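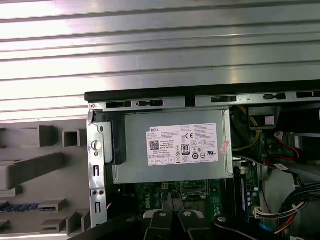 Zerby is moving to Station Road, and the 41 bus goes past the door

Posted 2018-09-22 by Evander Cowie, Lurkthorpe news

If you've walked down Cooper's Yard this week you'll have seen the brown paper in the window and probably feared the worst. I did! I went straight round the back and knocked, and I'm very pleased to say that Zerby, the place half this town goes to when the computer won't start, isn't closing. It's moving to the old carpet shop on Station Road, the one with the green tiles, and it opens there a week on Monday.

Zorica Kolev has run the shop since long before I had a computer to take to it. She was up a stepladder when I found her, taking down the shelf where the printer ink lives, and she didn't come down to talk to me, so I did the whole interview looking at her shoes.

"The rent went up in May," she told me. "I thought about it over the summer and then the carpet people left, and that was that. I can park there. I can't tell you what it means to be able to park."

The new place is bigger, with a proper counter, a back room with windows and a bit of floor where people can sit down while they wait. Anyone who has stood in Cooper's Yard in the rain holding a monitor will know why I'm going on about the sitting down. (There's also a step at the front, which Zorica says is having a ramp put in before opening. I'll go and look.)

Prices stay as they were. A reconditioned desktop still starts at £135, and a quick look at a poorly one is still free if she can sort it while you stand there. Laptops go in the queue as before. She's keeping the phone number too, so no need to change the scrap of paper stuck to your fridge.

Something that is new: a Thursday evening session for people who want to learn to mend their own. It'll be led by Eusebio Salcedo, who taught electronics at the college until he retired and who once fixed my mother's radio with me watching. You bring your own machine, you open it up, and he goes through what everything is and what you can safely touch. He was quite firm with me that the power supply is not one of those things.

"You can take it out and put another one in," he said. "You do not open it. I say this at the start, I say it in the middle and I say it when they are putting their coats on."

Places are £5 a session including tea, and you book at the shop. He's also after dead motherboards to practise on, any age, so have a look in the loft.

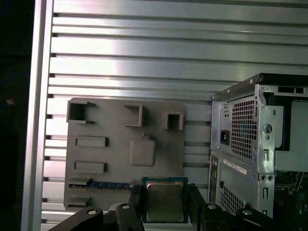
A grey 3D-printed plate with raised square fixtures, against ribbed aluminium.

Now, the bus. Regular readers will know that the 41 was due to stop running down Station Road this autumn and go round by the bypass instead, which would have left the whole bottom end of town with a very long hill. I've been boring you all with this for months, so I'm glad to finally write the good bit: the route stays. Irkitz, who run the service, confirmed it to me by email on Wednesday evening and the new timetable keeps all the stops from the station to the church.

The petition had 3,727 names on it when it was handed in. I carried one of the boxes and it weighed more than you'd think. Vesna Golob from the bakery, who kept the sheets by her till and wouldn't let anybody leave with a loaf until they'd read the top one, was icing buns when I rang to tell her and shouted so loudly that I had to hold the phone away.

"I had people signing who don't even take the bus," she said. "One man drove here from the coast. I said sign it anyway, you might break your leg."

It isn't perfect. The last bus back on weekdays is going to be a bit earlier, and Sunday still has that gap after lunch that catches out visitors. I've asked Irkitz about both and will put the answers on this page when I get them. I was hoping for the late one on Fridays to come back too, but I'm told there are no plans for that at the moment.

For Zerby's customers it works out very nicely. The stop is right outside the carpet shop, so if you've got a heavy old tower under your arm you'll only have to stagger across the pavement with it. 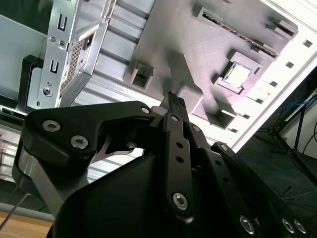 What to do if your computer is at the shop now

Don't panic, it's quite safe. Zorica is shut from Tuesday for the move and anything waiting for repair will go across in her brother-in-law's van. If you need yours before then, ring first and collect on Monday from the Cooper's Yard door (the side one, as the front will be blocked with shelving). After that it'll be Station Road only. She's asked me to say please bring your ticket, even if she's known you since school.

If you have old equipment to give away, hold on to it until the new shop opens. There's nowhere to put it during the move, and last week somebody left a bag of keyboards on the step and it rained.

Opening hours at Station Road will be nine till half past five, Monday to Friday, and Saturday mornings. Closed for lunch on Wednesdays, as ever.

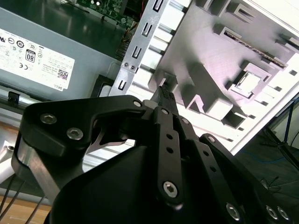 Also on Station Road

The unit next door, empty since the shoe shop went, has been taken by Dehua Dai, who will be selling tea, noodles and what I'm assured are very good dumplings under the name Katayama. I asked where the name came from and it was on the sign when Dehua bought it second-hand, and it was a nice sign. I can't argue with that. Painting is going on at the moment and there's no opening date yet, but the smell of a practice batch was coming out of the door on Thursday and I hung about for as long as was decent.

Roadworks by the level crossing carry on until the end of the month, with temporary lights. Allow extra time if you're catching a train.

And the lost tortoise from Mill Lane has been found, in next door's compost, in good health. Thank you to everyone who looked.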